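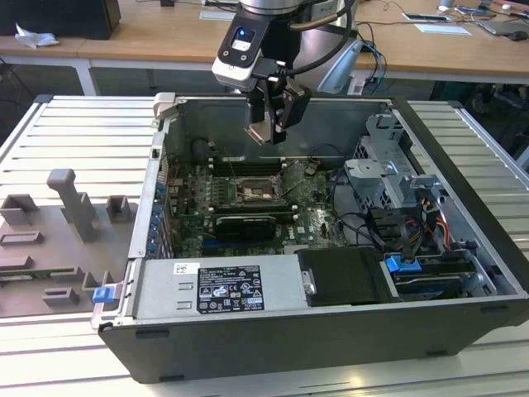 Course Handout 6: Shop-Floor Chores and the Limits of Automation
Clostley Technical Institute, Department of Applied Automation
Issued 2018-04-20

This unit considers whether machines are ready to take over routine bench work. Our case is the processor swap in a desktop computer, a job that a trained repair worker completes in a few minutes.

6.1 What the task requires
The side panel must be off and the socket open. The processor must be picked up by its edges, turned the right way, and set down flat. Contact pins bend under very light side loads, and a bent pin can mean a new board. 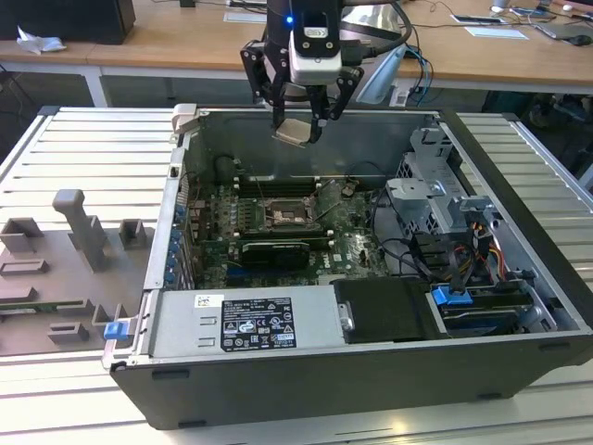 Two sources of error should be kept apart. The first is position error, meaning that the arm is not where the program assumes it to be. The second is grip error, meaning that the part has tilted or slipped between the fingers. A fixture plate reduces the first and does little for the second.

6.2 Reported results
The Tirnov trial recorded 475 placement attempts, of which 413 were accepted at inspection. Of the failures, 30 were put down to grip error. Students should note that the cases were opened by hand.

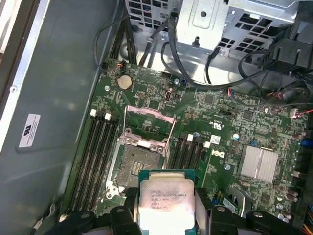

Seating the part is only one step. Closing the load plate, routing cables and judging damage remain largely human work in most repair shops.

6.3 Assigned work
Read Tomaszewski, Bench Tasks, page 67. Prepare a one-page answer: which step would you automate last?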